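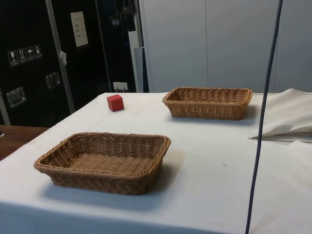
Progress report, Livenholm cell
To: Risis program office
Sep 25, 2021

Short one this time, we are behind on paperwork and ahead on the cell, so bear with me.

Where we are. Arm is back on its base and has been running the basket task again for most of the month. Pick the red cube, put it in one basket, pick it out, put it in the other. Dull, but it shows up every fault we have. 831 clean cycles logged toward the 2000 we promised you. Would have been more, see below.

Downtime. Lost 6 working days in September. Most of that was the wrist joint. It drifted a little every time it warmed up, so the grip landed to one side and the cube got pushed instead of picked. First thought it was the calibration and redid that twice for nothing. Was a loose screw on the joint cover letting the encoder cable rub. Tightened, cable rerouted, new sleeve on it. No drift since.

Rest of the lost time was the gripper pads. Old ones had gone shiny. Replaced both, and ordered a spare set from Somomholm so we are not waiting on the mail again.

Table. Still on the white cloth. Good for the vision side, the cube stands out well, but the cloth creeps and bunches up on the right and the arm height check does not like it. We pull it flat at the start of each shift. It also needs a wash or a swap, the smudges in the middle confuse the basket finder now and then. Want to try a clamped sheet next period. Cheap, comes out of the consumables line.

Baskets. Woven plastic, both the same kind, and staying that way for now. The rolled rim is forgiving when the drop is a bit off. We move them by hand between runs so the arm does not just learn one layout. Positions go in the log, though I found a few blank rows from the first week and those runs are not in the count.

Upkeep. Daily check is now one page taped inside the cabinet door: home position, pads, cable slack, camera focus, e-stop. Takes six minutes. The e-stop test was getting skipped when people were in a rush, so the run script now asks for it before it will start.

Money. On budget apart from the pads, which were not planned. No change requested.

Next. Finish the 2000, fit the clamped sheet, put the new cable sleeve on the elbow joint too before it does the same thing. Full log and parts list will follow seperately once I have cleaned up the dates.

Jankauskaitė
Livenholm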